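4. Fitting the shelf and doors (Skudenel cabinet)

4.1 Empty the lower compartment first. All of it.
4.2 Push in the shelf supports, same height left and right. Check twice, easy to be one hole off.
4.3 Slide shelf in flat. Dont force it.
4.4 Hang doors, 2 hinges each. Screws finger tight for now.

CAUTION: Hold the door till both hinges are on. No power driver, it strips the holes.

4.5 Open both doors all the way. Nothing should rub.

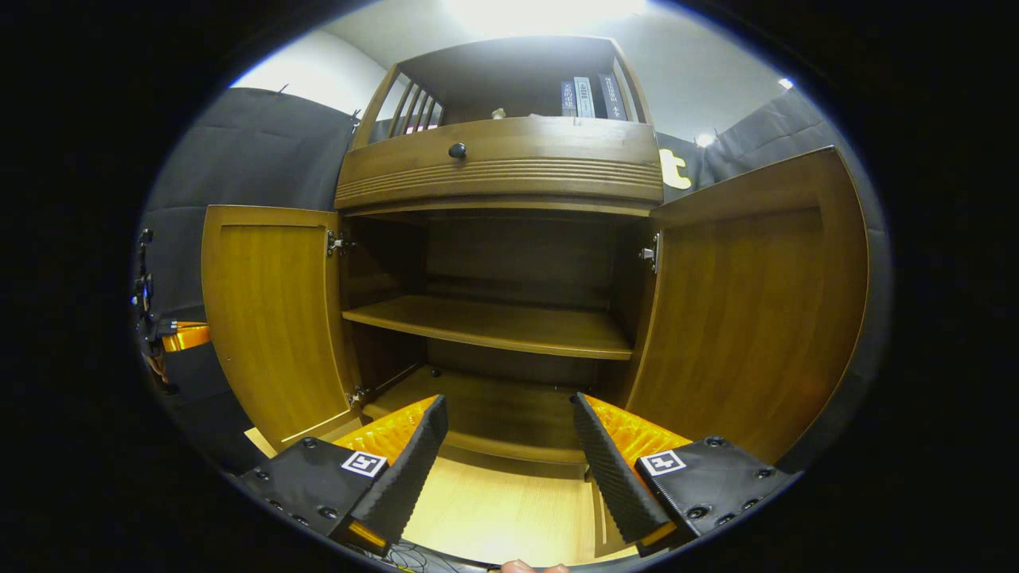

4.6 Tighten hinge screws, top one first. Close, look at the gap, adjust if needed.

Note: drawer knob loose? Snug it from inside the drawer. Missing parts, call Bilyk and ask for kit 814, closed after noon Friday.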